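Sat 19 June

Toy bin, second sort. Grey bin, fixed position on the bench. Contents kept to toys and light household objects; anything over 400 g goes back on the shelf, anything with a loose battery cover goes to Firdevs.

Floor of the bin wiped with a dry cloth. Old scratches remain and do not matter. Upper compartment at the rear to be kept for small parts only, as agreed with Umut.

Bottles: cap on, empty, label left in place. Laid on their side, since upright ones fall over when the neighbouring item is lifted. Toys go in last.

Marisa wants the soft items in a separate box by July. Lid for that box still missing.
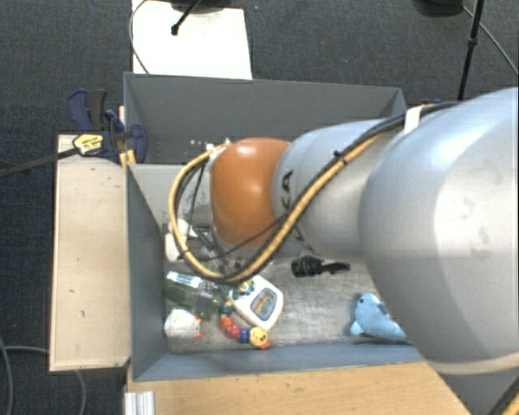
Do the labels come off before the bottles are washed?

They stay on; wash by hand in lukewarm water and leave to drain for 60 minutes.

Next: relabel shelf 56.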